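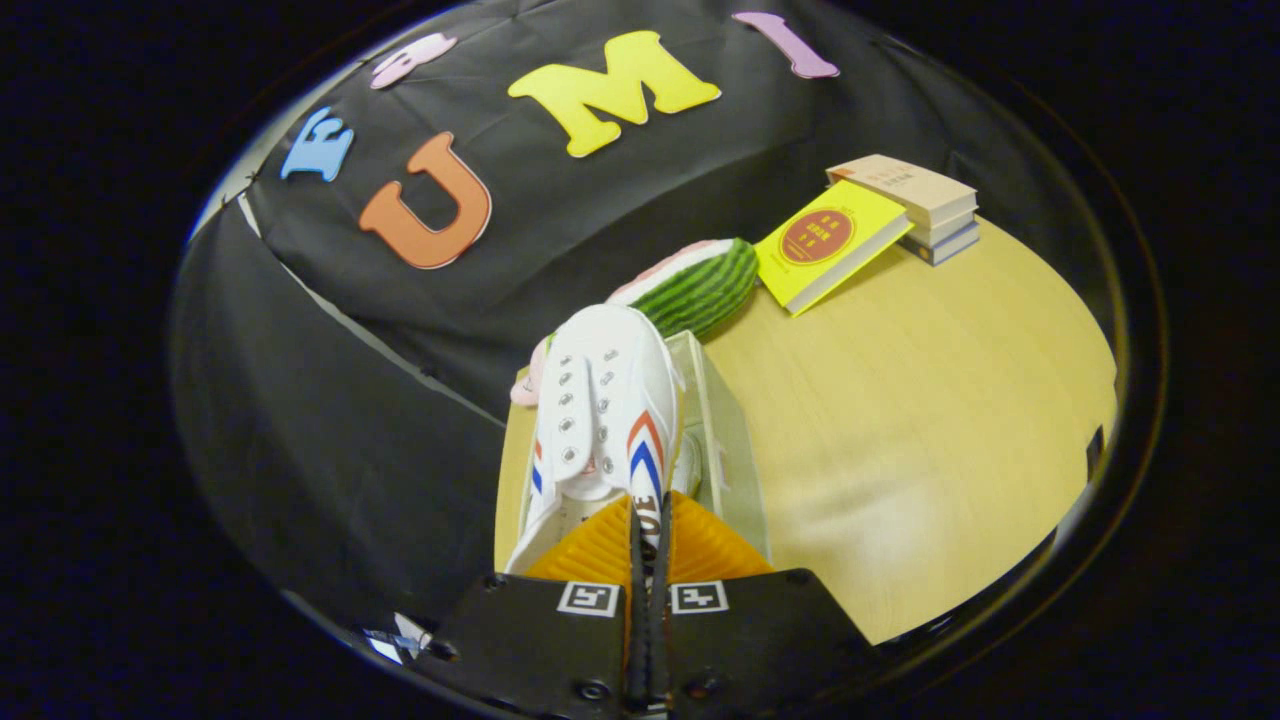 Forum > Student Projects > Grippers and Data Collection

Shoe-in-box task: how much should we vary the table?

Posted by burex_club

Our club is recording hand-held gripper demos for a class project. The task is to pick up a sneaker by the heel and set it in an open shoe box. We have 47 demos so far, all with the same books and toy watermelon on the table and the same black cloth with foam letters behind it. The policy does fine until somebody moves the box, then it goes to where the box used to be. We planned on 200 demos total and can only use the room on Sunday. Should we keep the table the same and just record more, or change things now? Also, do we need to take the letters down?

kamow_lab2

Change things now. Another 153 demos with the box in one spot will give you the same problem with more files. Move the box a hand's width or so between takes, turn it a little, and start the shoe from different sides. Do that before you touch the background.

For the books and the watermelon, shuffle them every ten takes. Take them away completely for one batch. Leave the letters up for now, they give the camera tracking something to hold on to. A plain black cloth with nothing on it was bad for us and we lost a whole afternoon of takes to tracking dropouts.

Keep the 47 you have. Put them in their own folder so you can train with and without them. Check the wide view too. If the box is hidden behind your fingers at the start of a take, the policy has very little to go on.

Michiels2141

We took the laces out of our shoe and that helped a lot. They kept getting caught in the fingers.

wirent_robotics

Agree with the first reply on moving the box. One more thing, have 2 people take turns with the gripper. Ours was trained on one person who always came in from the left, and it never learned anything else. Write down who did which take.

Last updated in December

Contact | Copyright Student Projects Forum | Back to top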